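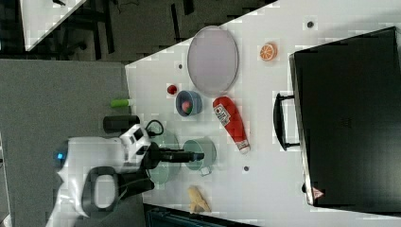
24th December. Spent most of the morning on the Vutwood paperwork, the extended service contract we bought with the Jara compressor back in August, and I want to get it all down before the break or I'll forget which page said what. Short version: they've denied the claim. The contract has a nice big heading that says "full mechanical coverage", and then a definitions page that takes most of the machinery back out again. It's about as filling as the toy food on the white table! The motor counts as mechanical. The pressure switch is "electrical, see Schedule B", and there is no Schedule B in our copy (I looked twice, then went through the envelope it came in).

What we paid, for the record: $300 for the contract, on top of the machine. The repair quote is $500. The denial letter offers $200 as "goodwill" if we sign a release, and the release covers any future claim on the compressor too, so please, if it turns up in your inbox, don't sign it. I put a sticky note on the folder saying the same thing.

Next thing I did was read the letter against the contract, line by line. They cite clause 11, which is lack of maintenance. But clause 11 only talks about oil changes, and our oil log is up to date, it's all there in my handwriting and a bit of somebody else's. Nothing in there about switches. So as I read it they have two different reasons for saying no and neither one matches the page they point to.

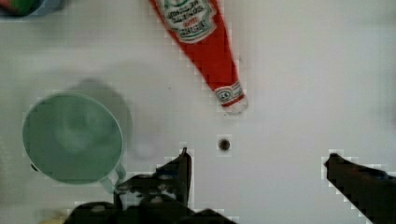
Ketchup bottle and mint-green mug, white table.

Then I called Favuneo, who sold us the machine. Very friendly, and very quick to tell me it was Vutwood's problem. I asked about the ordinary seller's warranty, the one that comes with the sale whether or not you buy the extra contract, and got put on hold. Whoever came back said they'd sold it "as is". Our receipt doesn't say that anywhere! I've scanned both sides and saved it in the Starside folder under compressor. I also wrote down the time of the call, which I wish I'd been doing from the start.

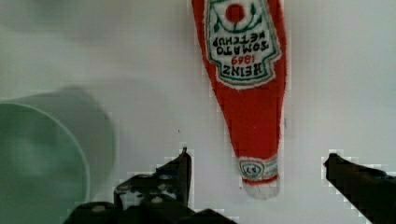
Jerome Bautista thinks I'm going after the wrong company first. His point is that the seller's warranty is the stronger claim and the service contract is a sideshow, and that a letter to Favuneo should go out before we argue another word with Vutwood. He also says to ask for Schedule B in writing, and to keep the request to one sentence so they can't answer some other part of it.

Fair enough, I'm redoing the letter. Still to do: copy the oil log, get the repair quote on letterhead (the one we have is an email with no name on it), and look up the small claims filing fee. Old switch is bagged and labeled in the second drawer, please leave it there.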